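Talk notes, 12th April, Tasley. Slot is 50 minutes with questions, so aim for less.

Open cold, no thank-yous. Ask who has read the manual for anything they own. Wait. Enjoy the silence. Somebody in the back will claim they read the one for their car. Let them have it.

Then the Giraldo dishwasher booklet. Hold it up. 415 pages, and the first mention of dishes is on page 60. Before that you get warnings in every language known to commerce, including one against climbing in. Pause here — the climbing-in line does well.

Main point: labels do the work manuals claim to do. People look at the thing in front of them, turn something, and see what happens. If the label is bad, they turn it again, harder.
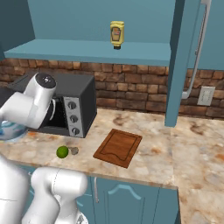

Slide 9. Three knobs, one above another, on a toaster oven.

Ask the room which knob is the timer. Take three answers, agree warmly with all of them. Stacking is tidy to look at and hard to remember. My own oven at home has the same trouble and I have burned toast in it since February.

Skasik story next. They printed 586 stickers for the office coffee machine and the water line came out labeled "Flernatness." I still don't know what it means. People used it anyway, and by the end of the month they were saying it out loud in meetings. (Don't do the voice. The voice did not go over well last time.)

If running long, skip the elevator buttons and go straight to the thermostat. Water is under the lectern. Handouts go out at the end, or they'll read them during the coffee story.

Last slide is the reading list. Leave it up while taking questions.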